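Review: Halemach grasping simulator, seen at the Caltitus open day
16 January 2022
Filed under: Software, Visits

Caltitus opened its workshop to visitors this month and used the day to show Halemach, its simulator for testing robot grippers on household objects. I went for the simulator. There was also a tour of the building, a former printing plant put up in 1979, and a table of coffee from Flarna, the bakery next door.

What it does

Halemach lets you set up a surface, put objects on it and try to pick them up with a gripper model. The idea is to find out which grasps are worth trying before you tie up a real arm. The version on show comes with 200 objects. You can bring in your own meshes, but that part was switched off for the open day, so I can't say how well it works.

The demonstration

Visitors sat down in groups of 8. A member of staff ran one pick from start to finish and then handed over the controls. You steer with a keyboard or a game controller. I used the controller and had the basic moves down in a few minutes. The keyboard layout is poor. Wrist rotation is on two keys that sit next to the key that resets everything, and I reset my table twice.

We worked on a countertop with kitchen items and odds and ends on it. My own tries went like this:

Salt shaker: easy from the sides, harder when I came in near the cap.
Credit card: no luck. It lies flat and I could not get a finger under it.
Red ball: got hold of it once, lost it on the lift.

The staff said flat cards are hard for this gripper in real life too, and I believe them.

What I liked

The graphics are good. Stone, plastic and shiny surfaces are easy to tell apart. The wrist view is the one to use for the last few inches of a grasp, and I left it on most of the time. Every attempt is saved, and you can play it back at quarter speed.

What I didn't like

The gripper takes up a lot of the wrist view and there is no way to make it see-through. Small things near the palm get lost behind the links. Loading a new table took long enough that people started talking among themselves. The help pages are thin, and two of the links I tried led to blank pages.

Price

A single seat is $619 a year. That includes updates but not phone support. The older Thomas package, which I have used for a long time, has fewer objects and plainer graphics, but its manual is far better. If you already own Thomas and mostly test boxes and cans, I would stay with it. For mixed kitchen objects I would pick Halemach.

A pick on the marble top, with the shaker between the two fingers:

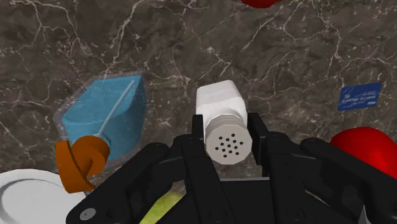 Visiting

Caltitus plans another open day in March. Entry is free and you sign up at the front desk for a turn at the controls. Go early, as the list filled up before noon. Parking is behind the building.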